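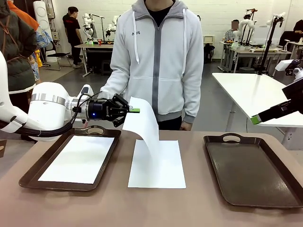 By Nneka Okafor, editor of Drukell
Saturday, October 25, 2025

Welcome to Drukell! We're a small review site for slasher films, haunted house films, and anything else that used to sit on the bottom shelf of the video shop with a lurid cover and a sticker over the worst bit. We write about horror from the seventies to now, and we've got a real soft spot for the cheap stuff (the wobblier the rubber mask, the happier we are).

I started the site after a double bill at the Brustance, a picture house with 31 seats and a heater that drowned out half the dialogue. The second film was Peten, a summer camp slasher I'd never heard of, and I went home and wrote 2000 words about it in one sitting. Hardly anyone read them, but the few who did wrote back at length, and two of them now write for us.

So there are three of us these days, and we've put up nearly 770 reviews between us. We watch every film all the way through before we write a word, even the ones where the killer is obvious from the opening credits. Spoilers go under a clear heading at the bottom of the review. We don't give star ratings — we tried them for a month and argued the whole time.
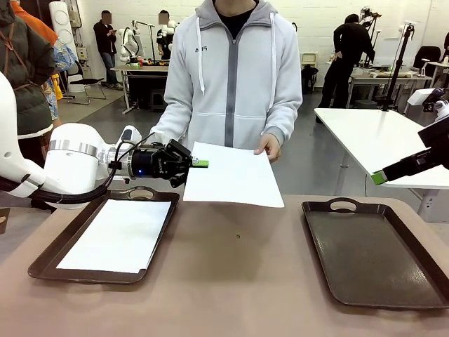
Our reviews all begin as handwritten notes, scribbled in the dark and often hard to read the next morning. I love this part of the job! Some of us fill notebooks, but I like loose sheets, plain and white like the one being held out flat over the table by the person in the grey hoodie, because I can shuffle them about until the review has a shape. My notes on Jacquet, the boarding school one with the fencing mask, went through five different orders before I was happy.

Every October we do a month of reader picks, and that's when the site is at its liveliest. Send us the film you rented too young, or the one you're sure you didn't dream. We read all the messages, and if we can find a copy we'll watch it — sequels included, and yes, we've done all the Peten ones. Disagreements are very welcome in the comments, so long as you've seen the film.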